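Incidencia 200 -- Superficie estampada con marcas que no se van
Producto: cubierta de mesa Flulmont, estampado de flores y mariposas
Estado: abierta
Prioridad: baja (según soporte; yo no la he elegido)

15 de noviembre. Abro esta incidencia por segunda vez. La primera se cerró con un «limpiar con paño húmedo», que ya había hecho antes de escribir. El problema sigue: rayas y roces grises sobre el fondo claro, motas oscuras y migas blancas. Adjunto fotos.

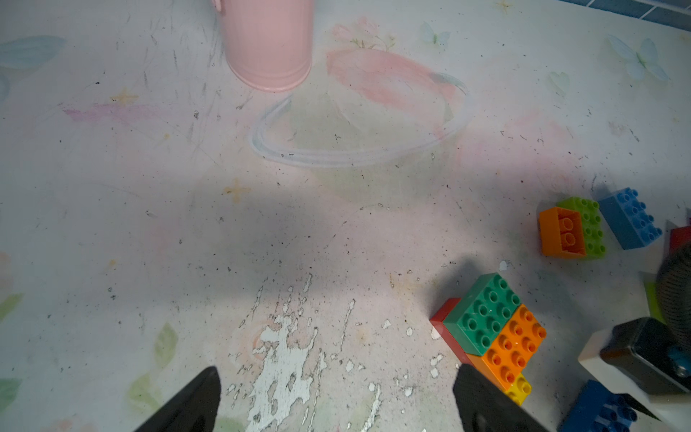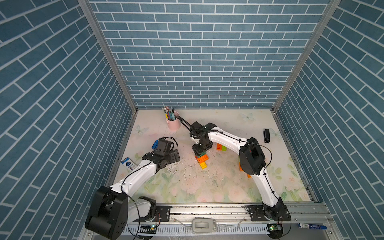
Adjuntos 1 y 2. Primero, los roces de cerca, junto al cubo rosa; después, la superficie entera con los bloques de construcción y los lápices.

Respuesta de soporte Flulmont:
Gracias por las fotos. Las marcas grises suelen ser suciedad superficial. Recomendamos el limpiador Trostetti, dejar actuar 12 minutos y aclarar. Confirme también si el óvalo azul claro forma parte del dibujo.

Mi respuesta:
El óvalo no es del estampado. Está hecho a mano, con trazo doble, y parece cera o tiza, no sabría decir cuál. Tampoco es lo que reclamo. Lo que reclamo es lo gris. Si fuera suciedad superficial, como dicen, habría salido con el paño, y no salió.

Pruebas hechas:
-- Cepillo blando en seco. Se lleva las migas. Los roces, igual.
-- Agua tibia con jabón neutro, 2 pasadas. Sin cambios que yo aprecie.
-- Goma de borrar blanca en una esquina. Aclara un poco un roce, pero temo que también se coma el color de las hojas verdes, que ya es flojo de por sí.
-- Trostetti, los 12 minutos de reloj. Huele a limón. Lo demás, según quien mire.

Respuesta de soporte Flulmont:
¿Puede tratarse de arañazos causados por los bloques o por la base del cubo?

Mi respuesta:
Puede, no lo descarto. Pero la ficha decía «apta para juego y manualidades», y unos bloques de plástico y un bote de lápices me parecen exactamente eso. Pagué 34 euros en Pichon por esa frase. Si no aguanta que se arrastre un cubo, que lo ponga la ficha.

Pendiente:
Soporte propone el protector transparente Flarnard. No veo qué arregla un protector encima de una superficie ya rayada, salvo que se compre otra cosa. Pido que me digan por escrito si los arañazos entran en garantía, sí o no. No cierren la incidencia hasta entonces.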